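Hi, I'm Viola, and I get to try out robot stuff and tell you about it! This month it's the Torden two-arm helper from Daltard. You rent it by the month, and it comes with 100 practice jobs to try.

Why two arms? Try opening a bag with one hand behind your back – tricky, right? One hand needs to hold the edge while the other does something else. Robots have the same problem. Cloth is extra hard for them, as it flops and changes shape every time you touch it.

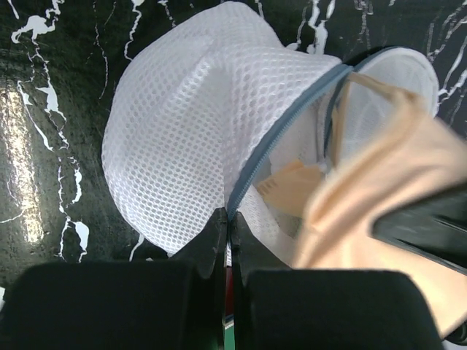

Fingertips and fabric, with white mesh nearby.

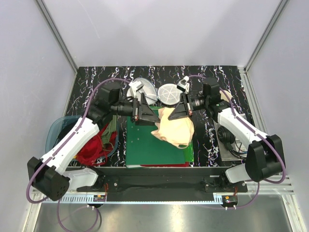

Page last changed: May

See how the fingers get narrow at the ends? I love that part! Skinny tips can pinch something thin, like the edge of a bag beside the zipper.

My friend Josefien asked if it could do her laundry. Not all of it, sorry! I'd say Torden is best for kids of 6 and up to watch with a grown-up, and the guidebook (118 pages, phew) has really good drawings.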